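发件人：Harish Kashyap
收件人：厨房与收纳邮件列表
日期：12月2日
主题：回复：水槽里的碗架，到底该不该放？

各位好，

先把上一封原文贴在下面，免得大家往回翻。我自己回信总是拖，拖到后来连人家问什么都忘了，所以这回老老实实引一遍。

> 大家好，我是新加进来的，住在 Grinitz 小区那边，四月份刚搬的家。
> 想请教一个特别琐碎的问题。我家厨房台面很窄，灶台和水槽中间就那么
> 一小块，切菜板一放就满了。以前碗洗完都是倒扣在毛巾上晾，现在没地方
> 铺毛巾了。看到有人把碗架直接立在水槽里面，贴着一边的内壁，说这样
> 水直接滴进槽里，台面是干的。
>
> 我有三个疑问：
> 1. 碗架放进去以后，水槽还够用吗？洗炒锅怎么办？
> 2. 脏碗和干净碗挤在一个槽里，会不会越洗越乱？
> 3. 我家是深色石材台面，水渍特别明显，有没有什么省事的擦法？
>
> 另外，刀叉勺子你们是先洗还是最后洗？我婆婆说最后洗，我妈说先洗，
> 两个人各讲各的道理，我夹在中间很难受。
>
> 谢谢！
> 小区新住户 阿敏

阿敏你好，欢迎欢迎！你这个问题一点都不琐碎，我们这个列表从前为了"抹布该不该挂在水龙头上"能吵出83封信，你这个已经算大题目了。

先说说我家的情况。我家也是单槽，不锈钢的，台面是黑色花岗岩，带白点点和一点点闪亮的颗粒，当初在 Mousavi 石材那边挑的时候觉得特别高级，店里灯一打，漂亮得不得了。搬回家才知道，黑台面就是一本账，谁滴了水、谁放了油瓶没擦底，统统记在上面。所以你说的第三条我太有体会了，后面慢慢讲。

碗架呢，我前后用过好几种。最早是台面上那种两层的，下面带接水盘，占地方不说，接水盘一个礼拜不倒就滑溜溜的，我现在想起来手指头还不舒服。后来换过一个挂墙的，Wondavham 的，装是装上了，可是我太太个子小，够最上面那排要踮脚，用了没多久她就不肯用了，碗照样堆在台面上。再后来才换成放在水槽里的小架子，黑色的，一根一根细齿那种，靠着左边内壁一站，盘子竖着插。这个用到现在没换过。

水槽剩下的地方够不够？说老实话，看你的槽有多宽。我建议你先别买，拿个鞋盒子或者差不多大小的塑料盒放进去，贴着边，照常洗两天碗，看看别扭不别扭。我当时就是拿饼干桶试的，试到第二天晚上，觉得行，才去买的。买的那个是 Hekivness 的，80块钱，不算便宜，同样大小的杂牌货便宜多了，但我之前买过一个杂牌的，齿的根部很快就起锈，锈水流到不锈钢上，一道黄印子，擦得我胳膊酸。（列表里要是有人用便宜的用得好好的，请务必出来说一声，我也想省这个钱。）

洗炒锅的时候我是把架子拎出来的，就这么简单。干净盘子已经插在上面了也不要紧，连架子带盘子一起端到旁边，底下垫一块布，锅洗完再放回去。你要是嫌重，那就把炒锅排到最前面，锅先洗掉，擦干，放回灶上，然后再开始洗碗。我太太就是这个路数，她说锅在槽里横着她心里堵得慌。我是吃完饭想赶紧把碗弄掉，锅泡着，泡到看完新闻再说。我们俩轮流洗，各洗各的，互相看不惯，也过了这么多年。

第二个问题，脏的干净的挤在一起，这个我觉得要紧的是脏碗别一股脑全下槽。很多人吃完饭，哗啦一下全堆进去，然后洗一个捞一个，干净的没处放，脏的在底下又翻不动，那当然乱。我的办法是水槽里一次只放一两件，其余的在左手边台面上排队。盘子归盘子，杯子归杯子，勺子叉子就横在一个盘子上，不要散着放，散着放会滚，滚到后面墙角去了你第二天早上才看见。杯子往后靠，免得袖子带倒，我家儿子那个卡通杯的前任就是这么没的，我胳膊一抬，啪，他哭了一晚上，我去买新的，他还嫌图案不对。

后沿上我也建议少放东西。我家后面那一条本来是空的，不知道怎么回事慢慢就长出瓶瓶罐罐来了，高杯子一个，玻璃瓶一个，有阵子还有一盆葱。葱我已经请走了，底下老是湿的，泥又容易漏。剩下的我每次擦台面都要挪一遍，挪得烦了就不擦，不擦就出圈，你看，又绕回水渍上来了。

水渍的擦法我试过不少。白醋的话，我劝你别往天然石材上用，我在 Mousavi 拿货的时候师傅特意嘱咐过，有些石头和密封层经不起酸。我现在就用一块拧得很干的旧棉布先走一遍，再拿干的跟一遍，两块布，一湿一干，晚上收工时做。白天滴的水我随它去，一会儿擦一会儿擦人要疯掉的。油瓶子底下容易留圈，我剪了一小块软木垫着，丑是丑了点，管用。

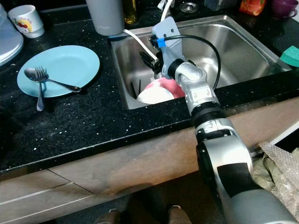

几样东西的先后顺序

你问勺子叉子先洗还是后洗，我给你把我自己的整套顺序写出来，你拿去给婆婆和妈妈各看一遍，说不定她们就联合起来反对我了，你就解脱了。

一，玻璃杯和马克杯。油最少，水最干净的时候洗它们。喝咖啡的杯子里面有一圈褐色的，抹一点小苏打，用手指头转两圈就下来了，比刷子好使。

二，勺子叉子筷子。我站你妈妈这边，先洗！入口的东西，我希望它碰的是干净水。不过你婆婆的道理我也猜得到，泡一泡好洗嘛，叉子齿缝里那点蛋液干了是真难弄。折中一下：吃完饭马上把它们冲一冲，搁在盘子上等着，杯子洗完正好轮到。

三，碗，然后盘子。浅的、没什么油的先来，盛过红烧肉的最后。我家盘子是浅蓝的，沾了酱油颜色很显，洗没洗干净一眼就晓得，这点比花盘子好。花盘子洗完拿到灯下看，我总分不清哪个是花哪个是菜叶。

四，锅和砧板。砧板洗完要竖起来，两面都要通风，别平躺在台面上，平躺那一面过夜就有味道。

五，水槽本身。这一步很多人跳过去，可我觉得最要紧。滤网拿起来，倒掉，背面也刷一刷，然后海绵擦一圈槽壁，顺着钢板的纹路擦，不要画圈。架子底下也要冲，架子脚踩着的地方最会藏东西，我曾经在底下找到过一粒完整的毛豆。

关于架子还有几句。插盘子的时候大的靠里，小的靠外，别反过来，反过来大盘子会把小的挡得透不了气。碗不好插，碗是圆肚子，我一般让它斜着靠在盘子前面，口朝下一点，水就走了。要是家里碗多盘子少，像我岳母家那样，一人一个饭碗一个汤碗，那这种细齿架子就不太合适，你得找齿距宽一些的，或者干脆买平底的篮子。阿敏你先数一数你家平时一顿饭到底用几个碗几个盘子，再决定。我家三口人，平时六件上下就打住了，来客人另说，来客人的时候什么架子都不够用，铺毛巾吧。

还有，架子每个礼拜拿出来晾一个晚上。我一般是把它搁在阳台上，滴着滴着就干了。齿和底框交接的地方用旧牙刷过一遍。听着麻烦，做起来也就是等水烧开的工夫。

再说说盘子的存放，既然讲到这儿了。我家常用的那一摞浅灰蓝的盘子是不进柜子的，就放在台面左边，伸手就拿。柜子里那些是过年才动的。有人写信给我说摆在外面落灰，我想了想，天天都在用，最上面那只每天都换，灰往哪儿落呢？倒是压在最底下那只，可能真的一个月没见过天日。所以我现在洗好的盘子往最底下塞，上面的先用，轮着来。我太太说我有毛病，说谁家盘子还排班。

最后回应一下列表里另一位朋友私下问我的事，他问装修的时候要不要干脆上双槽。我去问过价，我们这边 Wondavham 的双槽，裸槽标价497，安装另算。价钱我觉得还可以，可是台面开孔要重开，石材那边的人工比槽贵多了。而且双槽每个都小，炒锅哪个都放不平。我就打消念头了，还是单槽加架子。你们要是新装修、台面还没下刀，那可以考虑一大一小的，大的那个一定要先拿自己家的锅去比，不要看尺寸图，端着锅去店里比，不丢人，我见过有人端着蒸笼去的。

阿敏，你试过鞋盒子以后回来讲讲结果啊！还有你的水槽宽度也报一下，列表里好几位量尺寸上瘾的，会很高兴帮你算。

对了，谁手里还有上次说的那种能夹在槽边上的海绵托？我那个吸盘的又掉了，半夜掉的，咚一声，把我吓得坐起来。要夹子的，吸盘的就不要推荐给我了。

祝好
Harish

--
本列表回信请保留主题行，引用请删到够用为止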